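Getting visual odometry to hold on indoors

If you've ever watched a tracked pose slide gently through a wall, this page is for you. I've been tuning the tracker we run on our hand-held gripper recordings, and after a lot of bad afternoons I have a setup I'm happy with. I'll walk you through it using Nirow, our little tracking package, but the same steps should work with most feature-based trackers.

Before you start, get your camera calibrated. I use 45 views of the board, spread out to the corners of the lens, and I throw away anything blurry. If your reprojection error comes out above one pixel, go back and do it again (I know, I know). Save the result as calib.yaml next to your recording.

Then do a first run with everything at default:

nirow track session.mp4 --calib calib.yaml --out poses.csv

Plot the path. It will probably look fine for a few seconds and then wander off, and that's okay for now!

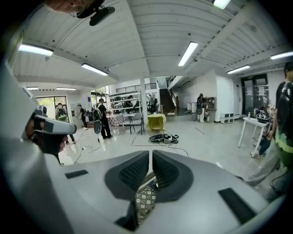
Masking is where I got the biggest win. The tracker wants points that stay put, and a hand-held view is full of things that don't. Start with the gripper itself: the light-gray body fills the whole bottom of the view and travels with the camera, so every corner found on it tells the solver you're standing still. Paint it out, and the two fingers with their mesh pads too. Be generous around the gap between the fingers - there's a black-and-white checkered pattern showing through it, and the detector just loves a checkered pattern. Then look at what's left that you can trust. The ribbed ceiling and the big beam are great, and so is the stair railing at the back. People need a mask of their own, one that's redone for every image, and I let a person segmenter handle that part.

Save the fixed mask as a black and white PNG, black where you want points ignored, and grow the black area by 4 pixels. Now run it again:

nirow track session.mp4 --calib calib.yaml --mask body.png --people auto --out poses2.csv

Next, lights. Bright ceiling fixtures can pull auto exposure around whenever you tilt up, and the matches drop out with it. Lock the exposure if your camera lets you. If it doesn't, turn on --equalize and lower the corner threshold a notch at a time. I ended up at 49.

Last thing is loop closure. Finish each recording back where you began and hold still for a second or two. On my longest session the tracker kept 183 keyframes and closed the loop on the first try, which made my whole day. If yours refuses, check that the start and end really look at the same stuff, then raise --loop-candidates.

Known problem: --people auto is slow on a laptop. Run it overnight.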